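Speaker notes, Drirnville talk, afternoon slot

Start with the problem. Writing the motion by hand took us too long, so at Ciment we switched to showing the task. One operator drives both arms by remote control and the system records joint positions and gripper state.

Say how a session runs: 60 demonstrations, then a break. Tired operators make jerky recordings. We have 1533 kept so far. Mention that we throw out any take where the operator stops to think for more than 6 seconds.

Next slides. Pause here.

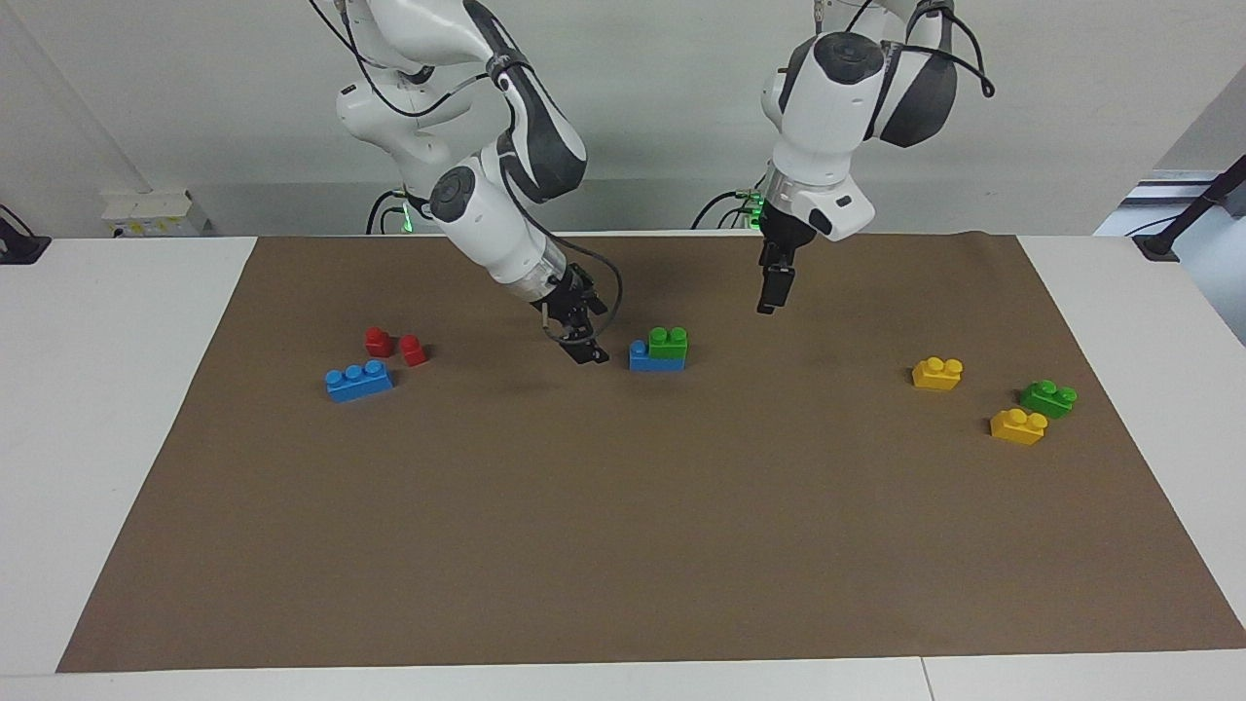
Toy bricks on a brown mat, two arms, one gripper each. 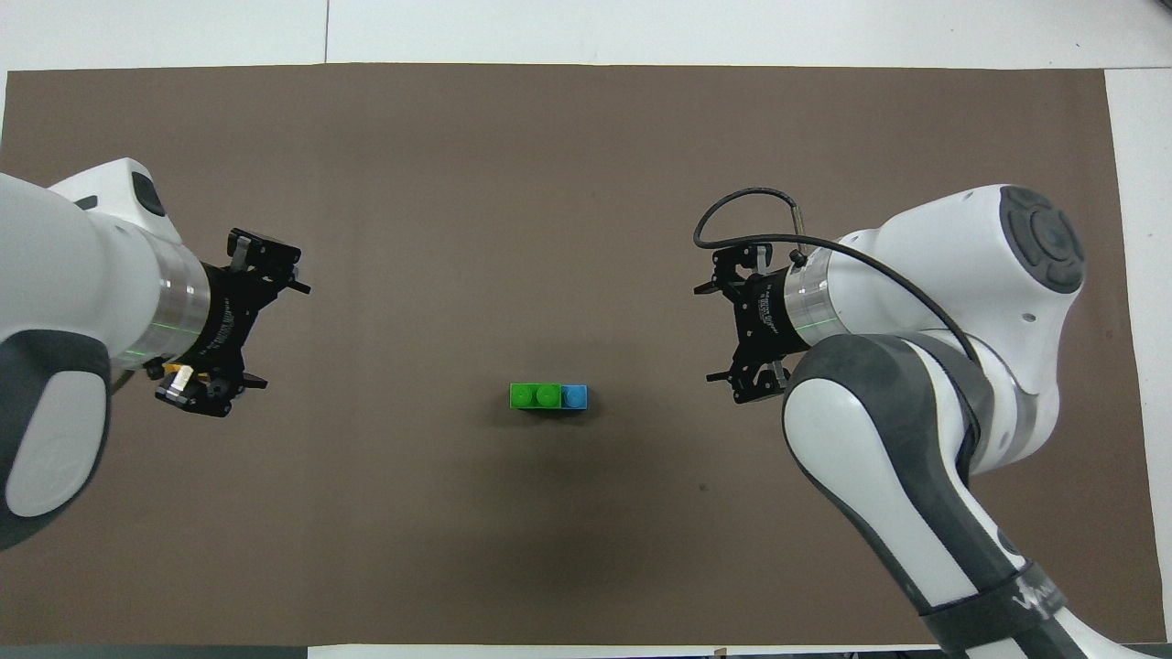

Ju-won Tak objected at the rehearsal that throwing out the slow takes also throws out the recoveries, and that a policy trained on clean runs has no idea what to do after a bad grasp. Fair point. Answer: we now keep recoveries in a separate set and mix them in at training.

Then the Lindemann comparison: hand guiding against remote control. Hand guiding is easier to learn but hard with 2 arms at once. Leave time for questions on cost.

Contact: Munier Events Office | Copyright Ciment | Back to top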